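Up at six and in before the heating. I wanted to get the basket comparison finished before Paula Coman rang, and I nearly managed it.

For my own memory, the state of things. We have 500 demonstrations of the cabbage task, all teleoperated, all with one hand picking and the other holding the basket. Illow, our policy, has been trained on the lot twice. The first version gets every camera. The second gets the head camera and the picking wrist, with the basket wrist blanked out from the start of training. Everything else is the same, down to the seed. The question is whether the view from the hand that only holds the basket is worth the bandwidth. Jozefína Hubáček thinks it is. I went into today thinking it isn't.

The protocol is dull, and I've stopped trying to make it less so. One cabbage per trial, the tray put back to its layout after each one, start pose checked against the stored joint values. A trial counts if the cabbage ends up in the basket and stays there while the arms go back to rest. I write down the outcome before I look at the logs. I got into bad habits over that last year at Narov and I don't want to do it again.

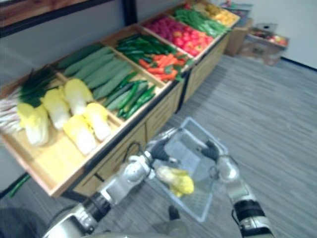 Cabbage in the left gripper, basket held in the right.

The moment I care about is the one just before release. The picking arm has to decide that it is over the opening, and the holding arm has to decide how far to tilt. In the demonstrations the two happen together, because the operator does them together without thinking. The policy doesn't always. When it fails, it is usually half a second out, and the cabbage catches on the rim. I've started timing this properly: gap between the end of the tilt and the opening of the fingers, taken from the joint logs and not from video. Ursu, the little script that does the alignment, fell over twice on missing timestamps. Fixed before lunch, badly, with a note to fix it well.

Results, then. With all the cameras, 8 successes out of 14. With the basket wrist blanked, 8 out of 14. I laughed, then checked I hadn't loaded the same checkpoint twice. I hadn't. The hashes are different and so is the behaviour. The full version drops things late – it gets over the basket, dithers and lets go at the edge. The blanked version mostly fails early, at the grasp, and once it has a cabbage it is quite decisive.

I don't know what to do with that. Failures at the grasp shouldn't depend on a camera on the other arm. Either the small number of trials is fooling me, which is the likeliest thing, or the network in the full version is using the basket wrist for something I hadn't considered, such as working out where the body is in relation to the stand.
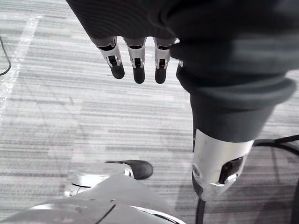
Jozefína came over at two with the saliency maps and we spent the best part of the afternoon on them. I don't much trust saliency maps, but she had done them carefully, with a scrambled network as a control, and in the scrambled one the pattern did go away. Her reading is that very little weight goes to the arm itself and a fair amount goes to the background. She would like to mask the background and rerun. I would like to run more trials of what we have first. We argued about it over a packet of biscuits and settled on doing her masking overnight, when the machine is idle anyway, and my trials in the morning.
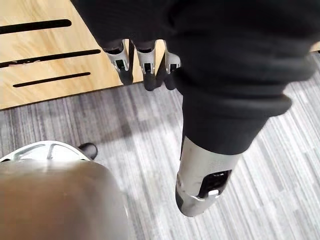
Masking is fiddlier than it sounds. The first attempt used a fixed mask for each wrist camera, which is hopeless, as what sits behind the hand changes with every centimetre of travel. The second used a segmentation model we already had, and it made a mess of anything dark. The black sleeve on the arm bleeds into its own shadow and the model gives up somewhere in between. Jozefína also pointed out that the cabinet panel is probably doing a lot of work for the network. It has three long black slots with rounded ends against pale wood, and you could hardly design a better marker for judging distance. The striped floor is much worse for that, one patch looks like the next. So her mask now comes in two versions, one that hides the cabinet only and one that hides the floor as well. If the cabinet version hurts and adding the floor makes no further difference, I'll owe her an apology.

Paula rang at four. She is writing the update for Stostex and wanted one number. I told her there were two and they were equal, and that she shouldn't print either. She was patient about it. She asked whether "no difference" would be a fair summary and I said no, because the failures are different, and with this few trials all we can say is that we haven't found a difference in the total. She said that was too long for the slide. We agreed on "inconclusive, further trials under way", and she'll put the release timing in as work in progress.

She also asked about the order of the trials. I had run all of one version and then all of the other, and she's right that this is poor practice. If anything drifted over the day – light, calibration, a cable pulling on a wrist – it would land on one version only. From tomorrow I interleave, with the order drawn beforehand and written on the sheet, and ideally I don't know which version is loaded until the end. Jozefína will do the loading.
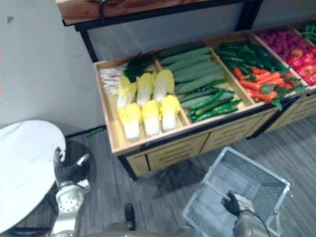 I looked again at the release timing after they had both gone. In the full version the gap is all over the place. In the blanked version it is tight, nearly constant, as if the picking arm isn't waiting for the basket at all and simply goes on its own clock. That might be fine while the basket is always held in much the same place. Move the basket and I'd expect it to miss. Worth a short test: same start, basket shifted a little towards the stand, both versions. I should have thought of it before collecting anything.

To do: interleaved sheet. Proper fix for the timestamps. Recheck the calibration on the picking wrist, given the early grasp failures. Ask Jozefína where she saved the scrambled control, because I couldn't find it tonight. Masked training started at ten past seven, loss looked normal when I left.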